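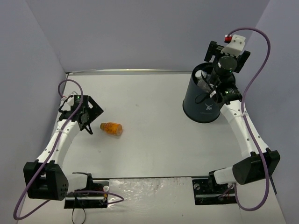
Two robot arms at a white work surface, with an orange bottle beside the left gripper.

Small loans, monthly statements: Hugo Sabatier on financing new firms in Trukincombe

Aug 3, 2025

Hugo Sabatier manages Takden, a loan fund that lends to businesses in their first years of trading in and near Trukincombe. It takes no equity. Repayment is set as a share of monthly sales, so the amount due falls when sales fall and rises when they recover. The fund was set up with money from local landowners and two retired manufacturers, and it has so far made loans only to firms with a registered address in the county.

We met at the fund's office above the old seed merchant's, where Sabatier works with one part-time bookkeeper. He had spent the morning on the spring review, which covers the loan book to the end of May, and most of our conversation started from it.

The first question was why a town this size needs its own fund. Sabatier said that the commercial banks serving Trukincombe do lend to new businesses, but that the products on offer fit two kinds of borrower well. "One is somebody with property to put up. The other is somebody buying a vehicle or a machine that the bank can take back and sell. If you need money for packaging, or for the three months between shipping to a wholesaler and getting paid by the wholesaler, you're neither of those people."

Equity investors, he said, are a poor match for a different reason. "Most of the companies we see are going to have six employees, maybe twelve. They'll make a decent profit. There's no sale at the end of it that would pay back a venture investor, and it wastes a year of the founder's time to pretend there is."

Takden's standard agreement runs to nine pages. The borrower pays a fixed percentage of the previous month's sales until a set total has been repaid, and that total is agreed at signing. There is no compounding. A minimum payment applies from the seventh month on, and Sabatier considers this the clause that borrowers most often misread.

"People see a percentage of sales and conclude that if they sell nothing they owe nothing. For the first six months that's right. After that there's a floor. We put it on page two now. It used to be on page seven, and we had two awkward phone calls in one winter, so we moved it."

The floor is low. On the smallest loans it is $99 a month. Sabatier said the purpose is to keep an account active and to give the fund an early signal when something has gone wrong. A missed floor payment leads to a phone call within a week, and the call is made by him personally.

Asked what he looks at before approving a loan, he named bank statements, the order book, and the terms on which the applicant's customers pay. He does not ask for a five-year forecast. "I used to. I have a drawer of them. I went back and compared the first year of each forecast to the first year of each set of accounts, and there was no relationship I could use. The bank statements tell me more. How often does the balance touch zero, and what day of the month does it happen?"

That last point came up several times. Sabatier keeps a sheet for each borrower that shows the lowest balance in every month and the date on which it fell. In a seasonal business the low point moves in a regular way. When it begins to move without a pattern, he asks about it.

Cordier, a dried fruit producer on the valley road, was among the fund's early borrowers and has since repaid in full. Its problem was timing. Fruit is bought over five weeks in late summer, and most of the sales come before the winter holidays, with payment from retailers arriving well into the new year. The company had used a credit card to bridge the gap. Takden's loan replaced the card and cost less, but Sabatier thinks the larger change came from a revised contract with one retailer.

"We sat down and read their supply terms. Payment was due from the end of the month in which the invoice was received, and they were mailing invoices on the second or third. They were giving away four weeks every time. They started sending invoices electronically on the day of dispatch. That was worth more to them than our money was."

He was careful not to claim this as a service. Takden has no mentoring program and does not plan to start one. It will read a contract if a borrower brings one in, and it refers people to an accountant if the question is about tax.

The second company we discussed, Tuvoris, sells scheduling software to large-animal veterinary practices. Software is outside the fund's usual range. The founders applied after losing a pilot customer, with subscription income of $3,664 a month and a request that Sabatier thought too large for it. The fund approved half the amount and set a review after two quarters.

"They were annoyed, and they told me so. My view was that subscription income is easy to model as long as you know how many customers cancel, and with a client list that short you don't know. One practice closes and your number is wrong." The second half was released at the review. He declined to give the current income figure, which belongs to the company, but said the repayments have been on schedule.

The conversation turned to losses. Takden writes off a loan when no payment has been received for six months and no revised schedule has been agreed. Sabatier said the write-offs have been concentrated in food service. He does not consider this a judgment on the operators. Rents on the main street are set on three-year terms with a personal guarantee, and a café that is doing badly in its eighth month often cannot leave. "By the time they talk to us, they've put their own savings into the rent. We're the last to be paid, and I'd rather they paid the staff." The fund now asks food service applicants for a copy of the lease and has turned down several applications on the basis of what it said.

There is a ceiling on how far the present structure can go. The fund's backers receive a modest fixed return and can withdraw with a year's notice. If two of the larger ones gave notice in the same year, new lending would have to stop. Sabatier has been working on a replacement, under which residents could buy notes at $200 each with a fixed term. The draft is with a securities lawyer. He expects the legal cost to be the main obstacle, as it is much the same whether the offering is large or small.

"I've had people stop me in the hardware store and ask when they can put money in. I tell them I can't discuss it, which is true, and they take it to mean I'm hiding something good. It's a note with a modest rate, and it can lose money. If it goes ahead, that sentence will be in bold type."

I asked whether the number of new firms in the county is the right way to judge the fund. He said he does not track it. The county publishes registrations, but a registration can be a carpenter changing from a sole proprietorship to a company, or a holding company with no activity. What he follows is payroll among current and former borrowers, collected once a year by a voluntary form. Response was poor in the first year. It improved when the form was cut to one page and sent out with the annual loan statement.

On the wider set of support for new businesses in Trukincombe, Sabatier was reserved. There is a monthly breakfast, a grant program run by the county, and a shared office that has changed operators twice. He attends the breakfast — "the eggs are fine" — and thinks the grant program would be more useful if it paid on approval. At present it reimburses spending after the fact, and applicants have to find the money first. Takden has made bridge loans against approved grants, and he dislikes doing it. "It's public money paying our fee. A change to the payment date would make the loan unnecessary. I've written to the county and said so."

The county's reply, which he showed me, says the matter will be considered when the program is next renewed.

Changes planned at the fund are minor. The application form will go online in the fall, though paper copies will still be accepted. The bookkeeper's hours will increase by one day a week. The agreement is due for another revision, and Sabatier wants to shorten the section on early repayment, where the fixed total has caused confusion. A borrower who repays early pays the same total and saves nothing, apart from closing the account.

"Some of them want to do it anyway," he said. "I explain it, I send it in writing, and they come in with the check."

Applications are reviewed in the first week of each month. Applicants should bring twelve months of bank statements, or all available statements if the business has been trading for less than a year.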